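11th January – open day notes

Writing this the evening after, feet up, before I forget who said what. Bench log for the open day first, then the list of stuff to fix before the February one.

We got 66 people through the door, which is more than I'd have put money on given the ice in the parking lot. Rosaire did the sign-in table and ran out of visitor badges, so the last few groups went around with masking tape on their coats (fine by me, the tape stuck better than the badges do). Jocelyn took the tours in from the front, past the Clitau line, and then handed them over to me and Kobe at the teardown cell. Solange was on the laptop and the stop button the whole day and deserves a medal, or at least a chair that goes up and down.

The plan was to show the PC disassembly and rebuild work the way we do it on a normal day – no music, no smoke, no big speech. Bevan wanted a speech. We compromised and Bevan gave a short one in the hallway, where it was warm and people were still taking off their boots, and I think it went over better there than it would have at the bench. He mentioned Prundov twice and the grant once. Good ratio!

Setup for the teardown cell: tower on its side with the panel off, fixture plate to the left of it, drive standing in its caddy on the plate. We'd meant to use the newer case that Grimshaw sent over but one of the screws on its side panel was stripped, and I wasn't going to spend my morning with a drill and a crowd due at ten. So the old black one it was. I know that case better than my own kitchen anyway.
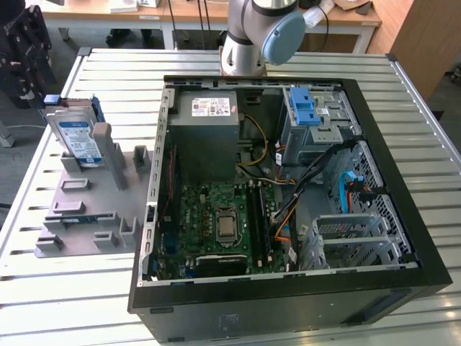 Why do we start with an old desktop and not a phone or a laptop? Desktops come apart with screws and latches you can get at from one side, and very little in them is glued, so we can work on the grasping and the planning without fighting adhesive the whole way.

I gave some version of that answer all day and it got shorter every time. By the afternoon I was down to "screws good, glue bad" and Kobe was laughing at me from behind the screen.

How the demo itself ran, for whoever does it next: the drive pick is the one people like. They can see where it starts, they can see where it has to go, and they all hold their breath over the last little bit, even the ones who came for the free coffee. We ran it at the slow speed, 30 percent, and I'd keep it there. At the first session Solange tried it faster and it was smoother to look at but nobody had time to follow what was going on, and a kid in the front row asked if it was finished when it was only just getting started. Slow is better. Slow also means I can talk over it without shouting.

We had 2 failed picks over the day, both on the drive, both in the late morning. First one was a plain miss – I'd nudged the fixture plate with my elbow while pointing at something (my fault, I've put it in the log under my own name) and the pose was off. Second one Kobe thinks was the gripper closing a hair early. He pulled the trace and wants to look at it with fresh eyes. In both cases Solange stopped it, we homed, I reset by hand and we went again. The visitors loved it, more than the clean runs I think. One older man who used to service mainframes told me he trusted the thing more after he'd seen it miss, and then he stayed another half hour and told me about tape drives. I took notes. Really nice guy.

The cable part we did not run live. Jocelyn had put it on the flyer as "robot plugs in cables" and I should have caught that when the proof came around. People asked, and I said it's still in progress and showed them the Tridbridge recording from the fall, and they were polite about it. For February the flyer needs to say what we'll be doing and I want to see it before it goes to print. Jocelyn knows, we've talked, no hard feelings.

Questions I got a lot: does it know what computer it's looking at (it gets told which case, then finds the parts), will it take my job (depends on your job, but this one can't find the coffee machine), can I touch it (no, sorry, stay behind the tape). Somebody wanted to know if it could fix their printer. Same answer from me as from every human who has ever been asked!

To do before next time:

Mark the fixture plate position on the table, or bolt it down properly so my elbow can't win.

Kobe – gripper close timing, look at the trace from the second miss.

Get the stripped screw out of the Grimshaw case. Bevan says he has the extractor set in his truck.

More badges. Or just more tape.

A step or low bench for kids – the short ones saw mostly coats.

Ask Rosaire if we can cap groups. The one right after lunch was too big for the space and the back rows drifted off to look at the Clitau line by themselves.

Left the cell powered down, pendant on its hook, panel screws in the little magnetic dish. If they're gone tomorrow I'm asking Kobe first.

Recent entries
Fixture plate, second print
Clitau line: sensor swap notes
Grimshaw cases – what arrived and what didn't
Open day planning, who does what
Gripper fingers, worn pads

Last updated: evening, after cleanup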